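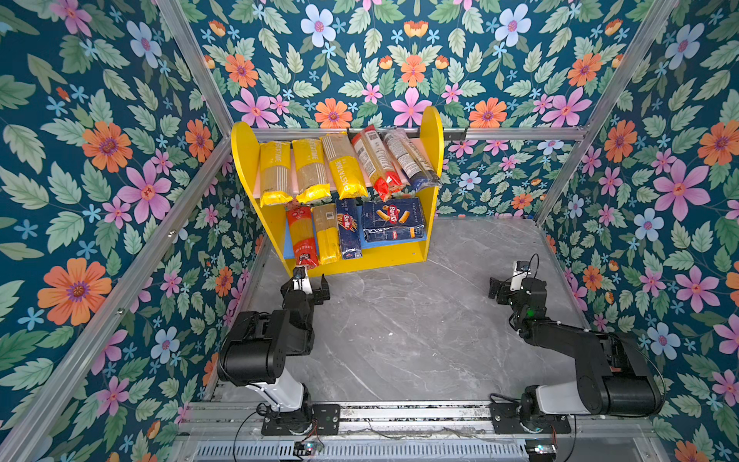 About us

We're Fastard. Small shop, shared workshop, two robot arms on a rail. We build table-top robots that put shopping away, and we build them ourselves, evenings mostly, in a unit we share with a picture framer, a bike repair outfit and a man's canoe that never moves.

Started as a kitchen argument over who puts the shopping away. Then a single arm clamped to a worktop, which dropped a jar of olives and was banned from the kitchen. So we rented a corner. Then a bigger corner. The company got its name from a typo on the rental form and we kept it, changing it meant another form.

What we do

Three things, in order of how much time they eat.

Tromeleo is the rig. Two arms side by side on one rail, so both can slide, an aluminium frame round the outside and a little shop shelf at the back. Built it from bar we cut on the workshop's chop saw, panels on three sides, the front left open so we can get our hands in. The current one is our fourth frame. The first was too narrow and the arms kept knocking elbows. The second was fine until somebody leant on it. The third we sold to a school and slightly regret.

Gestow is the software. It takes the pictures from the cameras, works out where the grippers ought to go and moves them there. Runs on one desktop machine under the bench. It learns from being driven by hand: one of us works the arms through a job, over and over, and it keeps the record. Our first proper set was 598 runs. We're aiming for 3000 before we let ourselves say the word "finished" to anyone.

Robichaud is the parts box. Brackets, cable clips, camera mounts, gripper fingers, all printed here, sold in small lots to other people building at home. Pays for the aluminium. If you've bought from us it was probaly this.

Why pasta

We get asked a lot. Long packets are awkward. They bend in the middle, the wrapper slides, the shiny bits confuse the cameras, and a full one weighs enough to swing if you grab the end. A box is easy by comparison. If an arm can stow spaghetti next to a big pack of tubes without shoving the lot sideways, tins are a day off. Also it's cheap and we can eat the stock. Have done.

The job is dull on purpose. Pick up a packet off the floor of the rig, get it onto the shelf, go back for the next. Top board or bottom, standing or lying down, depends what we're training that week. We mix up brands and colours so Gestow doesn't just learn "red thing goes left".

The cameras

One fixed, looking at the whole job. One small one on each wrist, looking down past the fingers. The fixed one is good for planning and hopeless up close, because the arms get in their own way. The wrist ones are the other way about. You want both. We tried to save money with only the fixed one and lost a month on it.

Wrist view, for anyone thinking of copying us:

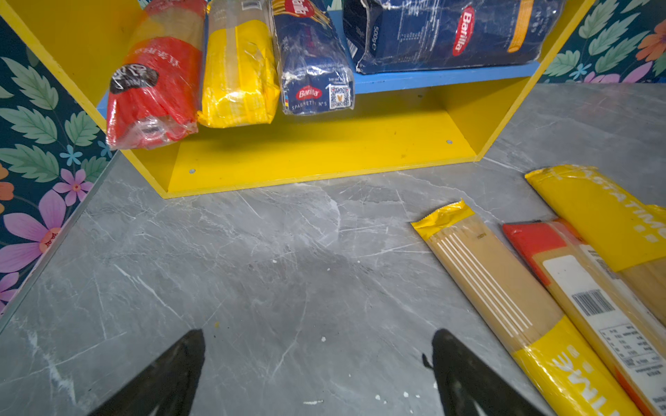 You should put plain card behind the shelf, a customer wrote to us in May, all those flowers must be making it twice as hard. Fair point and yes, that is the idea. Real kitchens aren't plain. Our early runs were all against white board and went beautifully, then we carried the rig to a friend's house and it couldn't find a thing. Since the wallpaper went up it has had to learn what a packet is, the hard way. It was slower to train. We'd do it again. The pattern was end of roll from a decorating shop, and there's enough left to do one more frame.

Same reason for the marble floor. It has pale veins all over it that look a bit like bits of broken spaghetti to a camera, and it took Gestow a while to stop caring.

How we work

Short sessions. Reset the rig, do the job, reset, do it again. One drives, one puts packets back and keeps the log. Swap when your shoulders go. The arms are run slow while anyone's hands are near and there's a stop button either side, test both before you start, every time, no exceptions.

Two arms is more than twice the bother of one. They have to take turns at the shelf, and mostly the trouble is one arriving while the other's still leaving. But it's also where the time gets saved. Left carries, right gets hold of the next one. When the two overlap properly it's lovely to watch and we all go a bit quiet.

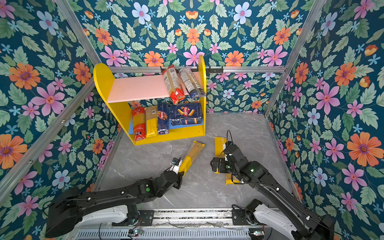
Tromeleo at work: left arm carrying, right arm on the next packet.

We fix things as we go. Nothing in the rig is precious, it's all bolts and printed parts, and if a bracket cracks we draw a fatter one and print it over lunch. Last year we got through 200 cable clips, which says something about our cable runs. They're better now. Not good. Better.

What we've got wrong

Plenty. Put the control boards inside the frame at first and kept catching them with packets, now they live along the front. Fingers too smooth, packets slid out. Fingers too grippy, packets wouldn't let go. Ordered the wrong length rail and had to hacksaw it, in the rain, becuase the saw bench was booked.

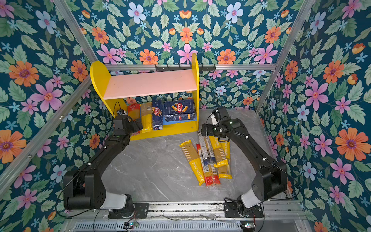

Close packing is what we're on at the moment. Getting a packet onto an empty shelf is more or less solved, getting one in beside its neighbours is not, and that's where most of our driving time goes. The fingers need room and there isn't any. With four packets in a row along the bottom and the left gripper right up against two of them, there's very little slack, and a careless nudge there can upset the whole row. The floor pile is the other half of it. Packets lying across each other have to come off in a sensible order, top one first, and Gestow still sometimes goes for the one underneath. We're working on that with more runs and a bit of swearing.

Visit, buy, ask

Workshop's open to visitors most evenings from 6pm, message first so somebody's there to let you in. Closed shoes please, the framer drops pins. Robichaud parts go out in the post twice a week. Tromeleo drawings are free to anyone building one for themselves, just ask and we'll send the lot, cut list included. If you want us to build you one there's a wait, and we'll tell you how long before taking any money.

Questions to the usual address at the bottom of the page. Schools and clubs, put that in the subject line and we'll answer you first.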